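Fekent Evening Meals, Prulamthorpe
Progress report to the Riis Fund, spring and summer

Thank you once again for the grant of £2000, and for your patience while I got this report together. I had meant to send it in July, but July went the way it usually does here, with the school holidays starting and half our regulars away visiting family, and it seemed more useful to wait until September, when I could tell you how the whole summer had gone.

You will remember from our application that we wanted to turn the monthly supper at the Fekent rooms into a weekly one, and to run cookery evenings alongside it for people who live alone or have found themselves cooking for a family for the first time. The weekly supper began in April. It starts at half past five, earlier than we first planned, after several parents told us that a six o'clock meal meant a tired child on the last bus home. We had worried that people coming from work would miss out, so we now keep plates back until seven, and that has settled the matter fairly well. There are 32 households on our list at present. Some come every week and some only when the month has run longer than the money, and we are equally glad to see either.

The cookery evenings took longer to find their feet. Our first idea was a proper course, with a set order of dishes and everybody starting together, and I have to tell you that it did not suit Prulamthorpe at all. People missed a session through shift work or a poorly child and then felt they could not come back. From June we let each evening stand by itself - one soup, one main dish, something to take home for the next day - and attendance picked up almost at once. Lentils have been a great success. Fish has been less so, and we have gone back to tins for the time being.
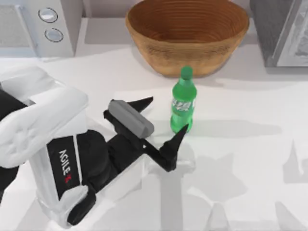

One of the June newcomers wrote to us afterwards that she had always thought of herself as somebody who couldn't cook, and that it was a relief to be shown how to chop an onion without anyone making a fuss about it. She asked whether we might do an evening on packed lunches before the new term, as her boys were sick of ham sandwiches. We did, in the last week of August, and it was one of the liveliest of the lot (cold noodles were the winner, if you are interested, with the egg muffins not far behind).

On the money side, you asked us to say where we have kept to the budget and where we have strayed. The larger part has gone on ingredients, as agreed. Clistetti, the greengrocer on the corner, has been supplying us at a fair price and lets us order as late as noon on the day, so that we waste a good deal less than we did last year. We spent rather less than expected on the hire of the rooms, the evening rate having been held, and with your permission we put the difference towards two decent saucepans and a set of sharp knives. The old knives were frankly more dangerous than the new ones, and I am sorry to say we had been making do with them for years. All the receipts are in the folder sent under separate cover.

Where we have strayed is in printing. We had allowed for a simple photocopied sheet for each dish, but the sheets came back to us crumpled, or were left on the bus, and people kept asking for something sturdier. So we had 300 recipe cards printed on thick card, with large type and the measurements given in mugs and spoons for those without scales. They have been very popular and most have now gone out. If we were to reprint, I would change the wording on the dumplings, which has caused some confusion about when the lid should go on.
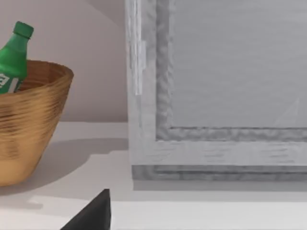 Green bottle in a woven basket.

I should say something about the harder parts too. We have struggled to reach older men living by themselves, who were very much in our minds when we wrote to you. A few come to the supper but hardly any to the cookery evenings. We have tried a notice at the surgery and another at the bowls club, with little to show for either. What seems to work better is being asked in person by somebody they already know, and that is slow going. Over the winter we would like to try a lunchtime session, with the meal eaten together straight afterwards, in case it is the dark evenings and the walk home that put people off. I would be grateful for anything you have learned from other groups you support, as I am sure we can't be the only ones.

The other difficulty has been transport. The bus from the top end of the parish now stops at eight, and if the washing-up runs on, people have to choose between helping and getting home. We have moved the washing-up forward and let pudding fend for itself, which has caused a certain amount of good-natured grumbling.

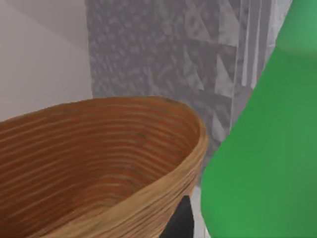

For the coming months our plans are fairly modest. The weekly supper will carry on as it is through to Easter. The cookery evenings will keep to their stand-alone pattern, with more slow dishes as the weather turns - stews, baked potatoes, a rice pudding or two - and an evening given over to using up leftovers, which has been asked for more than anything else. We also hope to hold three shared meals to which everybody brings a dish, the first of them in November. It will cost next to nothing, so I have not shown it in the budget.

We would very much like somebody from the Riis Fund to come and eat with us before the winter sets in. Supper is on the table at half past five, there is parking behind the rooms, and if you let me know beforehand about anything you can't eat I will pass it on to the kitchen. The figures for the second half of the grant will follow in the spring, together with the feedback forms.

With warm thanks from all of us at Fekent Evening Meals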